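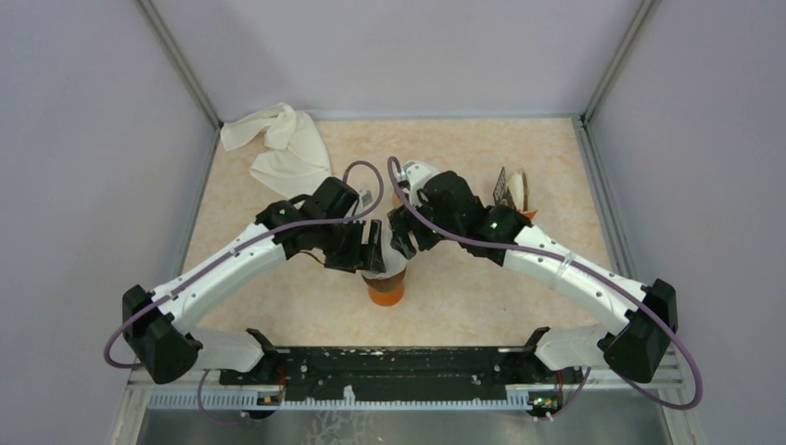
How to get two Bluetooth speakers playing as a stereo pair (and stay that way)

I bought my first Kokley speaker in March, loved it, and then did what everyone does and bought a second one because it was on sale. My plan was simple: one on each side of the bookshelf, proper left and right, done before dinner. It took me most of the evening! The manual has one tiny paragraph on pairing and skips the parts that went wrong for me, so I wrote down what worked.

My steps are for the small Kokley model, but I later did the same thing with a pair of Yazzie speakers at my sister's place and the order was identical. Only the buttons were different.

Before you start

Charge both speakers all the way. I tried with one at 39 percent and it kept dropping out in the middle of setup. You'll also want the app on your phone, and both speakers on the same firmware. Open the app, connect to one speaker, look under Settings, then About, and write down the version number. Then do the other one. If they don't match, update the older one first and let it restart.

Oh, and go into your phone's Bluetooth list and forget both speakers. I skipped this the first time (of course I did) and my phone kept grabbing the right speaker on its own before the two could find each other.

Step 1: Put them side by side

I know, you want them across the room. You'll move them later. For pairing, keep them on the same table with nothing between them.

Step 2: Pick your left speaker

Turn on the one you want on the left and hold the Bluetooth button for 5 seconds until the light blinks white. Connect your phone to it like normal and play a song so you know it's working. Pause the song.

Step 3: Bring in the second one

Turn on the other speaker, but don't connect your phone to it. On both speakers, press the plus button and the Bluetooth button together and let go when you hear the chime. The lights go from white to green when they've linked. If one stays white after a minute, turn both off and go back to step 2.

Step 4: Switch from party mode to stereo

I missed this one for a whole week. Out of the box, linked speakers both play the same thing, so you get more volume and no left and right at all. In the app, tap the picture of the two speakers and choose Stereo. There's a swap button right under it in case your sides are backward.

Step 5: Check the sides

Search for any left/right test track and play it. You could also use an old song with the drums pushed all the way to one side, which is more fun, and my friend Sanaa Bouzid has a whole playlist of those.

Placing them

Now you can spread them out. Mine ended up six feet apart, angled in a little toward the couch, with the tweeters close to ear height when I'm sitting down. Try to keep both the same distance from the back wall. One of mine was jammed into a corner at first and the bass on that side was a muddy mess, so I pulled it forward a few inches and it cleared right up.

If the sound cuts out

Check what's sitting between the speakers. A fish tank is terrible for this, and so is a microwave. Moving my router to another shelf fixed nearly all of my dropouts.

If there's a delay when you watch TV, look for a low latency setting in the app. It helped me some, but for movies I still plug in a cable. Be aware that on the Kokley the cable only feeds the left speaker unless you turn on Share Line In, and that switch resets every time you power down.

Valter Moreira wrote in to ask if you can pair two different models. On mine, no. They'll link in party mode, but Stereo is grayed out.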